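About Zevitz

Hi, I'm Ildikó! I started Zevitz with my friend Botond Veres because we kept missing good shows (we'd hear about them the morning after, every time). So now we book them ourselves, mostly loud local bands, plus a touring act when one's passing through.

We do four all-ages nights a season in a room that holds 200, and Piroska Barta runs the door and the merch table. Bands get paid before they load out.

Want to play? Send us two songs and a month that works. March is already full, sorry!
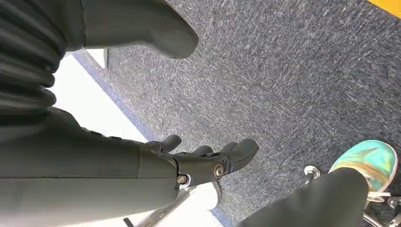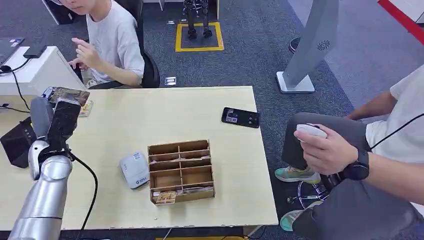
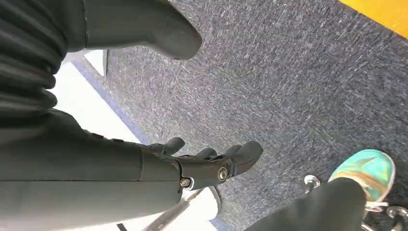

Middle: cardboard organizer on the table.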